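Why Do We Use Trays?
Durneck Learning Pages: Everyday Things, Page 14

A tray is one of the simplest objects in the home. It has a flat base and, in most cases, a raised edge. It has no moving parts. Even so, trays are used every day in kitchens, schools, hospitals, cafés and workshops. This page explains how a tray works, why trays have the shapes they do, and how to lay things out on a table so that a tray is easy to use.

What is a tray?

A tray is a flat surface that can be picked up and moved. A table also has a flat surface, but a table is usually too heavy to carry across a room with a meal on it. A tray allows a person to lift several things at the same time. Four cups would need at least two journeys if they were carried by hand. On a tray, they can be taken in one.

Trays can be made from wood, metal, plastic, woven cane or thick card. Some have handles. Others are held by the edge.

The parts of a tray

The base is the flat part in the middle. A good base does not bend when something is placed on it.

The rim is the raised edge. It stops things from sliding off when the tray tilts. It also holds back small spills, such as a few drops of milk. A tray for drinks often has a higher rim than a tray for papers.

The corners may be square or rounded. Rounded corners are easier to wipe, as crumbs cannot become trapped in them. They are also kinder to anyone who walks into the tray by accident.

Round things and flat things

Some objects stay where they are put. A book will rest on a table all day without moving. It has a large flat side, and the whole of that side touches the table.

A round or oval object is different. Only a small part of it touches the table, so a gentle push may cause it to roll. A perfectly round ball can roll in any direction. An oval object, such as a melon, an egg or a smooth stone, rolls more easily in some directions than in others. It may wobble, turn in a curve and come to rest on its side.

A tray is helpful here. If a melon rolls while it is on a tray, it will meet the rim. A low rim may be enough to stop a slow melon, but a fast one could climb over the top. This is why heavy round things should be placed in the middle of the tray and carried slowly.

Setting out a table

Before moving anything, it is sensible to prepare the table. The following steps are used in the Gultico classroom activity, which is suitable for children aged 8 and over.

1. Clear the table and wipe it.
2. Spread a plain sheet or cloth over the top and smooth out any folds.
3. Put the tray down flat, with all of it on the table.
4. Place the object beside the tray, leaving a small gap.
5. Check that no part of the tray hangs over the side.

A pale sheet is a good choice. Dark objects show up clearly against it, and crumbs or drips can be seen and cleaned away. Stripes on a sheet can be useful too. They help the eye to judge whether an object has moved, and by how much.
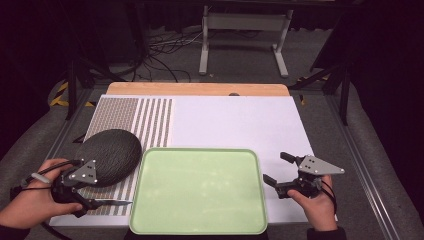
An empty pale green tray with a raised rim. The dark grey oval object rests to its left, partly over the stripes on the sheet.

Try it yourself

You will need a tray, a sheet of paper, a ruler and 2 objects, one round and one flat. Please ask an adult before you begin, and do not use anything made of glass.

Place the flat object in the middle of the tray. Lift one side of the tray very slowly. Ask a partner to measure how high that side is when the object begins to slide. Write the number down.

Now do the same with the round object. Does it move sooner or later? Repeat the test with a damp cloth spread across the base of the tray, and compare your results.

Words to know

Base: the flat bottom part of a tray.
Rim: a raised edge.
Oval: shaped like a circle that has been stretched.
Tilt: to lean to one side.

Next page: Bowls and Basins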